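Wivell Two-Arm Handover Pack

Simulated episodes, trained policy and eval scripts. Release 2, 21/11/2021

Hi, and thanks for stopping by! I built Wivell in the evenings after getting fed up with two-arm datasets where both arms do their own thing and never have to meet. Handing a small part from one gripper to the other sounds like nothing until you try to train it. Let go early and it drops, hold on too long and the arms end up in a tug of war (I have watched so many tugs of war).

So what do you get? The pack has 3,400 simulated episodes of one task: the left arm takes a small round part, the right arm receives it, and the part goes into a tray. Start positions are shuffled every time. You also get joint angles, gripper commands and contact forces for both arms, plus the policy I trained on all of it.

The method is the bit I'm proudest of. Most people I know train one big network for both arms. I train two, and the only thing they share is a single number I call the grip vote. Each arm keeps saying how sure it is that it's holding the part, and the giver may only open once the receiver's vote has stayed high for 20 steps in a row. It's such a small change and I still grin when I watch the fingers close up around each other! 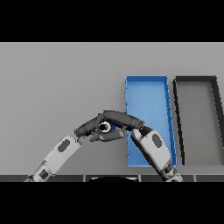
Rogério Quintana wrote in to say that the waiting rule made his runs painfully slow, and that cutting it to a handful of steps worked fine on bigger parts but went badly on anything ring-sized. Has anyone tried letting the network pick the wait itself?

I have, Rogério, in February, and it learned to wait forever. Zero drops, zero handovers, technically a perfect safety record. There's a switch for it in the config file if you want to play with it (look for learned_wait), and I'd love to hear if you get further than I did.

Now for results. I ran 100 fresh handovers per setting, with start positions the policy had never met. The grip vote version beat my single-network version on drops in every setting, and the gap was widest when the part started tilted. Where it still struggles is the far side of the table, when the receiving arm has to stretch. The full tables are in the download, bad rows included.

Good to know before you order:

Runs on one ordinary graphics card. Training from scratch took mine nearly a weekend.
The light version has 1,675 episodes and no force data.
Everything is simulation. I haven't tested it on real arms, so please go slow if you do.
Needs the Flavuvberg physics plug-in, version 3 or later.

Release 1 owners get this one free, just use your old download link. Questions go to the contact form and I answer them myself, usually after dinner.

Rosângela Trindade, Skestodbridge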